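Brotura issues shape block set with two textures

Brotura has added a set of plastic shape blocks to its early learning range, with deliveries to schools starting in December. The set includes cylinders, hexagonal prisms and five-pointed stars. Colors are assigned independently of shape, so a star may be red or green and a sorting task can be run on either property.

Surface finish is the main change from the previous set. Some blocks have a ribbed or lightly textured top, while others are smooth, and the two finishes can be told apart by touch.

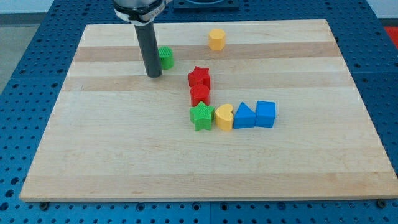 Product lead Ghizlane Cherkaoui said the texture is molded in – it is not a coating and will not peel with washing. The first production run is limited to 500 sets, of which 441 are already reserved by distributors Gustalari and Laten.

Each set ships with two activity cards covering sorting and pattern building. Brotura recommends a flat, hard surface for the stars, which tip easily on carpet. Replacement blocks will be sold singly from the spring.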